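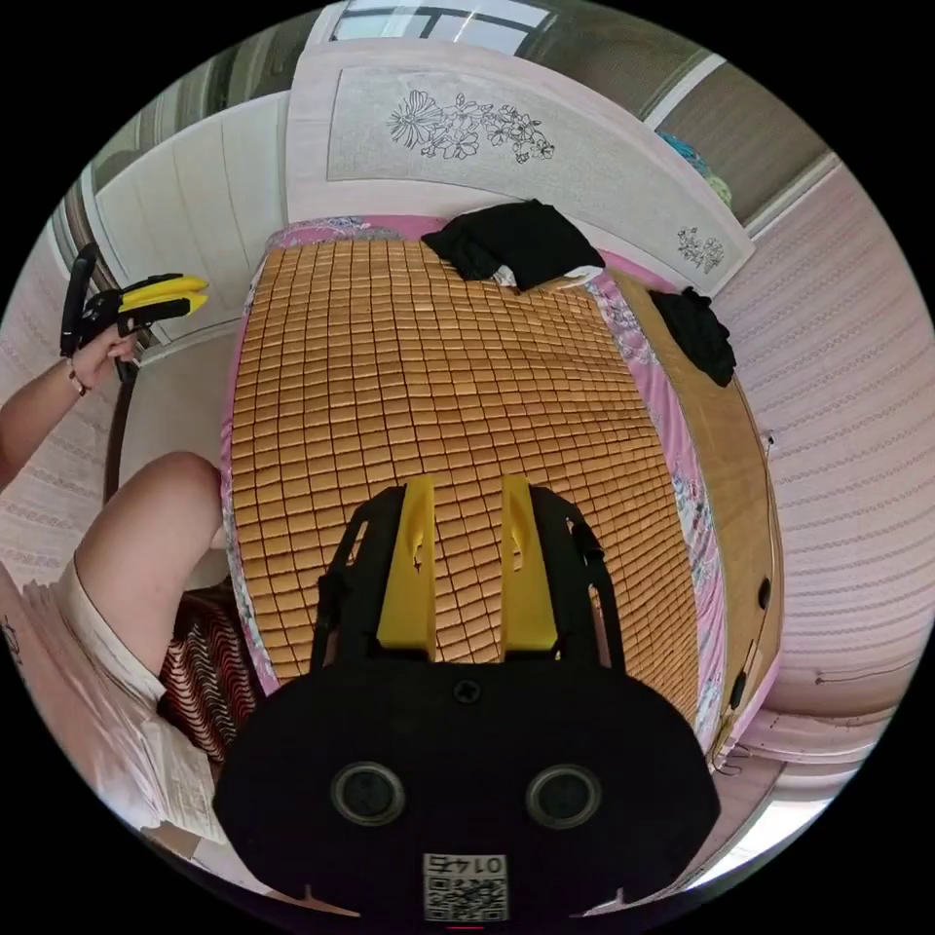 Fokelura Street Tenants' Group, minutes of the September meeting

Minutes by me, Ysaline Millet, again (I did say last time I'd love to pass this on, and the offer stands!).

There: Lụa Nghiêm in the chair, Khoa Lâm, Ildikó Barta, Tươi Ung, me, and a few people from the second floor who came and went because of dinner. We started at 7:10 pm, once Khoa found the extension cord.

1. Last month's minutes

Fine, except I'd spelled Zurkeo wrong all the way through. Fixed.

2. Hot nights on the top floor

This took up most of the evening. Tươi says the bedrooms under the roof are still too warm to sleep in at midnight, and I believe her, I was up there in August and felt like a baked potato. Zurkeo, our managing agent, has quoted $3261 for two roof vents. Ildikó thinks that's steep and wants a second quote from Guria, the people who did her sister's attic. Lụa pointed out that we have $2000 in the building fund and that's it, so either way we'd be asking the landlord for the rest.

Meanwhile we swapped tips. Tươi swears by a bamboo mat in place of a sheet, and half the room agreed with her (I'm tempted, though I worry about my hair getting caught between the tiles). Khoa puts a frozen water bottle in front of his fan. Somebody suggested sleeping in the hallway and Lụa said no, fire rules, please don't.

Ildikó will call Guria. Lụa will write to the landlord once we have both prices.

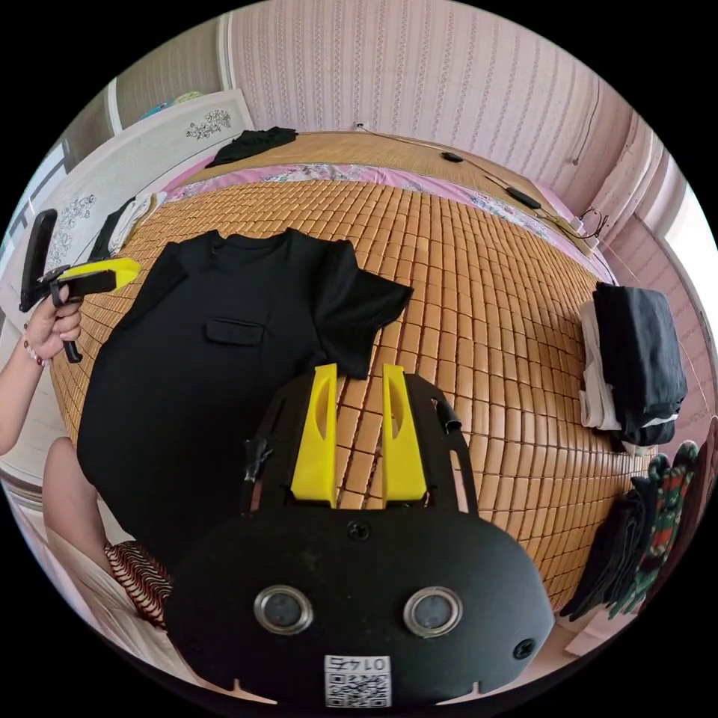
3. Laundry room

The left dryer is eating quarters again. Khoa has taped a note on it. The repair bill last spring was $985, and we all felt that for that money it should've lasted longer than it did! I'm to dig out the receipt and see if there's any warranty left.

4. Quan Courtyard supper

Going ahead. We have 40 folding chairs promised and not one table, so if you have a table, please tell Tươi. I'm making the plum cake. Ildikó would like it noted that she's bringing the good speaker and that she picks the music.

5. Anything else

The bike rack is wobbly. Khoa will look at the bolts.

We wrapped up at 8:45 pm. Next meeting is at Lụa's place, same time, bring your own mug.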